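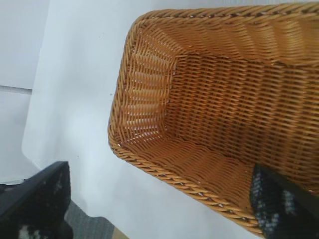

Gopinath Subramaniam buys baskets for Gruvley, a shop that sells kitchen and table things to cafes and to anyone who walks in. He has done the job for three years. Before that he worked behind the counter at Nesis, a bakery, where the bread sat in baskets all day and he got to know which ones fell apart.

"People think a basket is a basket," he said. "Then they put rolls in it every morning for a month and the rim starts to go."

The rim is the first thing he looks at. On the rectangular trays he likes a thick one, twisted like rope, and he runs his thumb along it to find loose ends. After that he turns the basket over and presses on the corners.

"A rounded corner is harder to weave than it looks. The strands have to change direction, and if the weaver has rushed it you get a hole you can put your finger through. Small gaps are fine. You want some air in there."
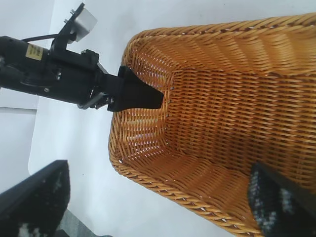

He keeps the honey-coloured ones near the front of the shop. They sell better than the dark brown or the white, and he put that down to bread looking good in them. The grey ones he tried in March were marked down and he has not ordered them again.

I asked whether customers care if a basket is natural or synthetic. He said they ask, but mostly they want to know how to clean it.

"With the synthetic you can use warm water and a soft brush, then stand it on its end to drain. Real rattan, wipe it and leave it alone. Don't put it on top of the fridge for a year and then ring me about the dust."

Crumbs are the other complaint. His answer is a cloth or a sheet of paper in the bottom, changed daily in a cafe and whenever you remember at home.
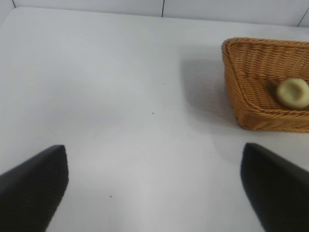 The low trays with sloping sides are his favourite, and he has two at home. One is for fruit. The other was meant for mail and now holds dog leads, batteries and a tape measure.

"The sloped side means you can see what's in it. With a deep basket, whatever is on the bottom stays on the bottom. I found a lemon once that was like a golf ball."

He doesn't like handles on a bread tray. They catch on sleeves, he said, and they are the first part to break. Oyewole, a cafe that has bought from him since he started, asked for handles last year and came back to swap them for plain ones.

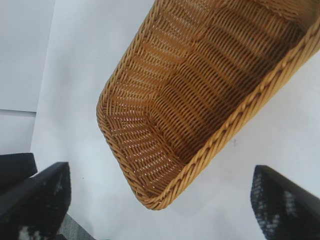
3 min read

Stacking is where he gets fussy. Baskets of the same size will sit inside each other if the sides flare enough, but he won't let staff push them down hard.

"You get them wedged, someone pulls on the rim, and that's your rim gone. Put a bit of tissue between them. It takes no time."

His next order will be smaller than the last. He wants fewer shapes and more of the plain rectangle, in a size that fits the shelves at Kolell, where Gruvley has a second counter. He had the shelf measurements on the back of a receipt and was still waiting on a price.

Interview by Santino Fuentealba, 28 Nov 2019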